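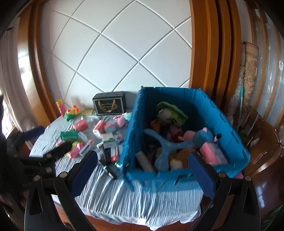
Rocío Ledesma had budgeted for rent, bus fares and a modest amount of cheese. She had not budgeted for a lab coat levy, a printing top-up and a charge for receiving her own results as a PDF, and she would like it known that she was fond of the cheese.

Her account is one of 3,216 collected by the Kekana Students' Association for its new report, The Other Bill, released this morning. The report leaves tuition alone, on the grounds that tuition at least has the decency to appear on the invoice. It deals with everything that turns up afterwards.

The association found 91 separate charges in force across Kekana University's two campuses. They include a locker deposit, a fee for replacing a lost locker key, and an administration fee for processing the return of the locker deposit. The median student paid $175 in such charges in a single semester. Students in nursing, fine arts and geology paid more than twice that, geology largely on account of the boots.

"We asked the university for a full list of its fees and were told there wasn't one," said Nadège Mallet, president of the association. "So we made one. They're welcome to a copy, and we've waived the handling charge."

Thirteen of the charges could not be traced to any current policy. One, the Sastel Access Contribution, pays for a course reading system the university stopped using two years ago. Students enrolled through the Farkik campus were still being billed for it in March. When the association rang to ask why, it was referred to the online help centre, which is hosted on Sastel.

The report makes four recommendations:

Publish every compulsory charge beside the course description before enrolment opens.

Abolish any fee that costs more to collect than it brings in. The association puts the transcript envelope fee in this category.

Refund the Sastel contribution without asking students to apply for the refund.

Let students pay lab and studio costs in instalments, as they already can with parking fines.

The university has agreed to meet the association in December, after exams. It has asked for the meeting to be held in the Drotano Building, where the association will be looking into the room hire.

The Other Bill is free to read at the association's front desk and on its website. Printed copies are available at cost to anyone with printing credit left. Students who want to add a charge to the list can do so at the desk until 4 pm on teaching days, and should bring the receipt if they were given one.

Media enquiries: Nadège Mallet, Kekana Students' Association.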